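Keep the cardboard

Every Saturday the same row in our stairwell. Somebody leaves a flattened box on the floor, somebody else wants it gone by noon. I say leave it. A bit of torn cardboard does more good under muddy boots than any 17 quid mat, and terrazzo shows every mark.
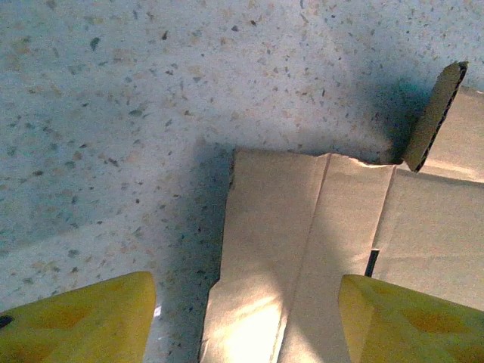

Liviu Voicu upstairs calls it rubbish. Fine, his view. But scruffy isn't useless. Creased, ragged, so what? Fold it, kneel on it, put the paint tins on it, then recyle it when its done. We bin things far too early. Mine stays till November.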